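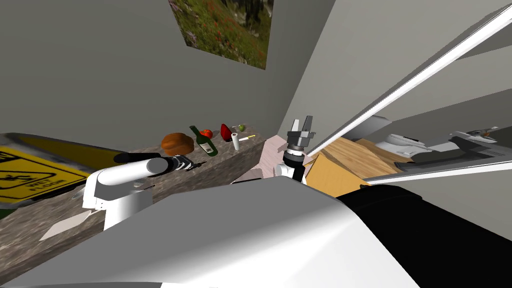 Research > Household Studies > Working Papers > Section 4

4. What Stays on the Counter

4.1 The resident object

We mailed 1,000 questionnaires to addresses in Pluston and Idton and got 700 back, a response rate we credit to the subject. People will not discuss their income with a stranger, but they will write in the margins about where the toaster should go.

The form asked respondents to name anything on the kitchen counter that had been there for more than seven days. We called these resident objects. Food was allowed if it was replaced by more of the same food in the same spot, so that a bread loaf could qualify by succession, much as a monarchy does. Mail was coded separately, at the request of the person doing the coding.

Respondents in both towns drew a firm line between things that were "out" and things that were "left out." A fruit bowl was out. A screwdriver was left out, even when it had by the owner's own account been sitting there since the previous November. The line had little to do with use. Several households reported cooking around an ornament they disliked, and one described moving it each evening to chop onions and then putting it back.
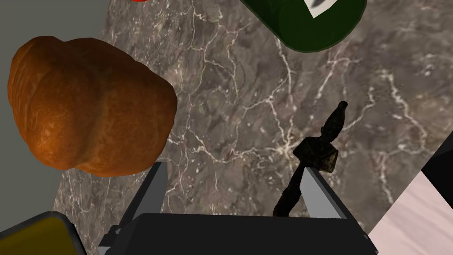

Working Papers in Domestic Space, Vol. 7 — p. 31

4.2 Drift toward the wall

Earlier work on the Castellanos apartments argued that clutter spreads from the sink outward. Our returns do not support this. When respondents sketched their counters, resident objects collected at the back or at the far end, leaving the front edge for work (see Figure 4). We call this drift, although no respondent admitted to moving anything. Things were said to have "ended up" there.

Depth of counter mattered more than length. On deep counters the back strip became a kind of shelf, and the objects on it were described in the language of shelves: kept, lined up, dusted. On shallow ones they were described in the language of traffic. Residents of the Tellero building, where the counters are shallow and the outlets are badly placed, used the word "fight" in answer to a question about the coffee maker. 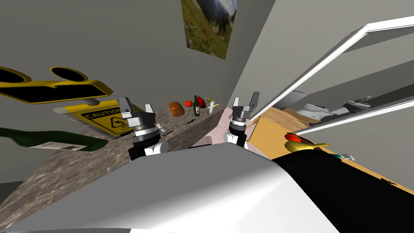 Figure 4. Granite countertop with small items, including bread and a tomato, at the far end near the back wall.

Material had a weaker effect than we expected. Owners of speckled stone did report wiping less often — the pattern hides crumbs, and they were pleased to tell us so. Whether it also hides resident objects from their owners is taken up in Section 5, where the sketches are compared with our home visits and do not come out well.

Shares: 7 | Comments: 0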